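Grekorbridge Household Board > Linens and Laundry > Does anyone iron sheets anymore?

pillowtalker809
My mother-in-law is coming in November and has let it be known that she irons her sheets. All of them, including the fitted one. Is this a thing people still do, or am I being tested?

dampcuff
You're being tested. Fold them while they're warm and smooth them with your hand. Four minutes a sheet.

Mangle_Fan
Disagree. A cotton sheet that hasn't been ironed is a large napkin. I do mine Friday evenings with the radio on and it takes 40 minutes for the lot. There are worse Fridays.

dampcuff
I've had some of the worse ones and I'd still take them over ironing elastic.

trekus_owner
I bought the Trekus steam press so I could settle this at my house. It settled it. The press lives in the hall closet and we sleep on wrinkles.

lenz_cap
Pillowcases only. Your face is on the pillowcase. Your feet have never complained about anything.

Mangle_Fan
You haven't met my feet. Also, the top hem shows when you turn it down, so you have to do that part at least.

pillowtalker809
So far I have one vote for everything, one for nothing, one for pillowcases and one for a closet. Where are you all folding? I don't own a table big enough.

lenz_cap
On the bed, same as everybody.
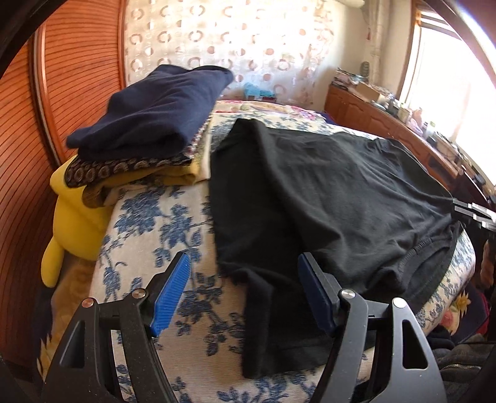 The trick is to do the big stuff first, while you still have room, and leave socks for last. If you start with socks you end up folding a queen sheet in midair like you're signaling a plane.

dampcuff
Agreed on socks. Still no on the iron.

Mangle_Fan
Noted, and ignored. OP, do the top sheet and the cases, hide the fitted one under the mattress pad talk, and offer her coffee.

Thread closed to new replies

Reader comments (3)

zindudier: My aunt ironed dish towels. We never brought it up.

coldwater_only: 40 minutes on sheets is a movie with the boring half taken out.

hemline: Mangle_Fan is right about the hem and I resent it.

Last updated: November
Contact the Grekorbridge Board | Copyright Grekorbridge | Back to top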